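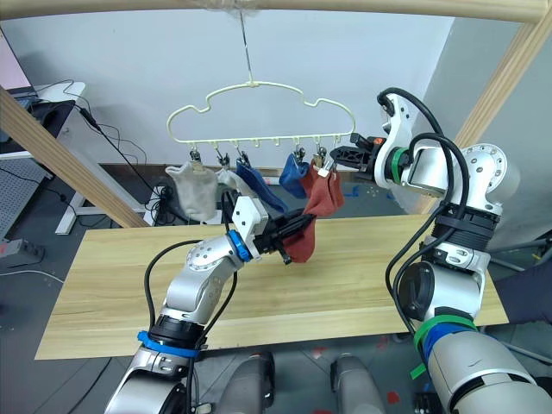 Ticket opened by the Harbridge floor lead, 9 in the morning, category: handling rules, priority normal. Hello all, and thank you in advance for reading a long one. We have been having trouble with the two-arm cell stalling on the sock task, and I think the trouble is in how our written rules fit together, so I'd like the standards group at Anmont to look at it with us before anybody changes a setting. Rule 2 in the Wuisan handling guide says that an arm may not pull on a garment while that garment is still held by something else. Well, a sock on a clip hanger is held by something else from the moment you start! With the left gripper closed on the lower part of the red sock and the other gripper up by the end of the hanger, next to the last clip, we are already outside the rule as it's written. The cell logs a hold fault, both arms stop, and there they stay until one of us clears it.

What we have tried so far:
Restarted the controller. Same fault on the next sock.
Lowered the pull speed. Same fault, only slower to arrive.
Raised the hold timer from 60 seconds to 300. The fault went away, but I put it back to 60 before lunch because I didn't like it. Five minutes is a very long time to leave tension on a knit cuff, and on a thin wire hook too, and I would hate for that to become the normal way of doing things here just because it kept the screen green.

Reply from Anmont standards, afternoon

Thanks for writing this up so carefully, and thank you especially for putting the timer back. Please leave it at 60. We would have asked you to.

You're right about rule 2. It was written for folding, where the garment is lying on a table and "held by something else" nearly always means the other arm has it by mistake. Hanging work came along later and the wording was never touched. The Fullerberg site ran into the same wall with towels and got by with a local note taped inside the cabinet door, and I'm sorry to say it never made it back to us in writing.

Could you try the following, in this order, and tell us how it goes?

1. Set the task type to "fixture release" in place of "transfer". That lets one arm keep a light hold on the fabric while the second arm works at the clip.
2. Keep the pull limit on the holding arm at its lowest setting. It should steady the sock, no more than that.
3. Have the second arm confirm it is at the clip before any downward pull begins. If it can't confirm, the holding arm opens and the sock stays where it is.
4. Anyone standing beside the cell keeps hands and sleeves back from the arms until both have stopped. You know this one, but it belongs in the list.

Reply from Harbridge

Steps 1 and 2 are in. Step 3 took me a while, as the confirm option is under the hanger settings and I had been hunting for it under the gripper ones (you may want to mention that in the guide, I can't be the only person who would look there first). We ran it twice before the end of the shift and had no hold fault either time. I'd like to see a good deal more than two runs before I say it's fixed, so please don't close this yet.

One question while I have you. If the holding arm opens under step 3, does that go in the log as a fault or as a normal stop? Our night shift gets paged for faults, and they would be grateful to know.

Reply from Anmont standards

Normal stop, no page. We're drafting new wording for rule 2 and will send it to Harbridge and Fullerberg together for comments in December. I'll note the menu location as well.

Status: open, waiting on further runs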